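Week 5: Setting up a still life

Welcome back, everyone! Now we get to the really fun part, putting objects on a table and deciding where they belong. Last week's Sedgwick reading (pages 2 to 14) covered light, so bring those notes along, we'll lean on them all session.

Start with the cloth. A printed grid is a gift to a beginner, because you can watch the squares shrink toward the back and check your angles as you go. Then mix soft things with hard ones, and lay some of them down!
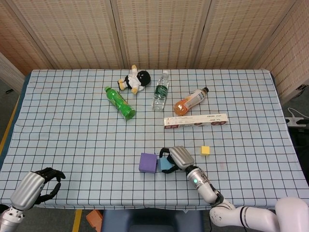
Fig. 2. Plush penguin and bottles on a gridded cloth, woven screen behind.

Look at how the squares show through the clear base of the bottle. Draw that passage first, slowly, at twice the size (it's a joy once it clicks).

Homework: two pencil studies of your own table, one with a backdrop and one without. Questions to Hendrik Motaung, Pustville studio.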